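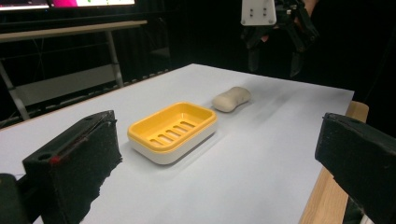
暮らしの道具欄:二層式の石けん置きは要るのか

固形石けんに戻る人が増えている、と3月号に書いたところ、では置き皿はどれがいいのかという問い合わせが続いた。正直なところ、皿に凝る必要があるのか私は疑っている。小皿に輪ゴムを二本かけておけば、たいていは間に合う。

それでも今回は、水切りの溝がついた黄色いトレーを白い受け皿に重ねる型を取り上げる。Tarnaの店頭では税込910円。溝から落ちた水を下の皿が受けるので石けんが溶けにくい、というのが売り文句だ。理屈はわかる。ただ、落ちた水はどこへも行かない。受け皿にたまり、捨てるのを忘れればぬめりになる。要するに、ぬめる場所が一段下がるだけではないか。 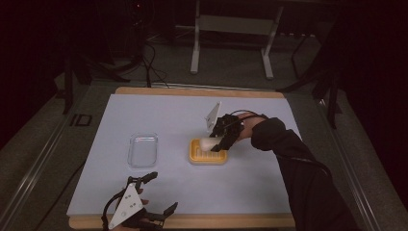 もう一つ気になるのは掃除のしやすさである。トレーを外して洗えるのはいい。けれども細長い溝の内側に石けんかすが詰まると、スポンジの角では届かず、古い歯ブラシの出番になる。洗う面も一枚皿より多い。手間を減らすために買ったはずの品で手間が増えるのは、どうも釈然としない。

石けんのほうにも相性がある。新品の95グラムなら据わりがよくても、薄くなった終わりのころには溝に貼りつきやすい。Sernsteadの売り場では「最後まで使い切れる」と札に書いてあったが、何をもって最後と呼ぶのかは書いていなかった。

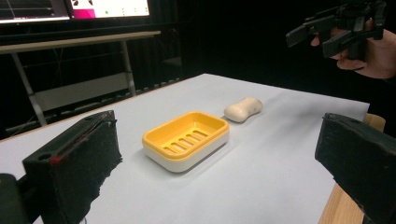
黄色いトレーと白い受け皿の石けん置き。奥は固形石けん。

買うなら、受け皿の水を毎日捨てられる人に限る。週に一度しか洗面台を拭かない家なら、水が流しへ直接落ちる傾斜つきの皿のほうがましだろう。Clidardに約3種類あり、こちらは次号で見る。色については好みの問題なので触れない。黄色は石けんかすが目立たなくていいという声もあったが、見えないかすが減るわけではない。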